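3.2 Simulated workcell and student tasks

The course project was carried out entirely in simulation, so that every team worked with the same cell and no team had to wait for hardware. The cell was built in Kitamach, the scene editor already used in the first-year graphics course at Nundale, and was frozen on September 22, 2023. Changes after that point were limited to the controller files owned by each team. Figure 3 gives the cell in two task configurations.

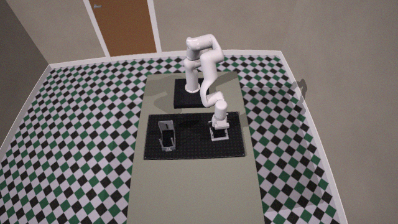
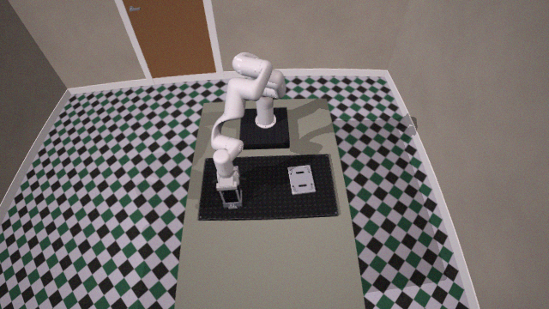
Figure 3. Rendered views of the shared cell. First view: the bin task, with the gripper over the dark block and the container at the opposite side of the perforated plate. Second view: the plate task, with the flat white plate on the right half of the work surface and the arm turned toward the left.

The arm is fixed to a mounting plate near the far end of the table, and all task objects are placed on the perforated surface in front of it. Object poses are expressed in a frame attached to that surface. Early drafts of the assignment used the robot base frame instead, and several teams in the pilot lost points through sign errors that had little to do with the learning goals. The room geometry has no collision role and is ignored by the planner.

In the bin task, a team must pick up the block and release it inside the container. The start pose of the block is drawn from a fixed list of 51 poses, which is shared with the teams, and from 11 further poses that are held back for grading. The container stays in place across all trials. A trial counts as a success if the block is at rest inside the container when the time limit expires; contact with the container walls is logged but carries no penalty.

The plate task uses the same surface and the same controller interface. The white plate is set down at a small rotation, and teams must estimate that rotation before planning an approach. Etelka Rácz wrote the reference solution, which fits a rectangle to the outer edge of the plate and ignores the two slots. Teams were free to use the slots as features. Those that did so had to handle the 180-degree ambiguity themselves, and the handout says this only in a footnote, a point raised in the course survey.

Controllers were submitted through Tazi, our in-house job queue, and run without a display. A total of 1080 trials were executed for the final grading round. Each trial was seeded from the team number and the pose index, so a disputed result could be replayed by the team on its own machine. Renderings were produced only on request. Viktória Bognár reviewed all disputed trials and corrected the score by hand where the physics engine had reported a resting contact too early. These corrections are included in the results of Section 4.

Grasp force was left at the default value in both tasks. We did not model sensor noise on the joint readings.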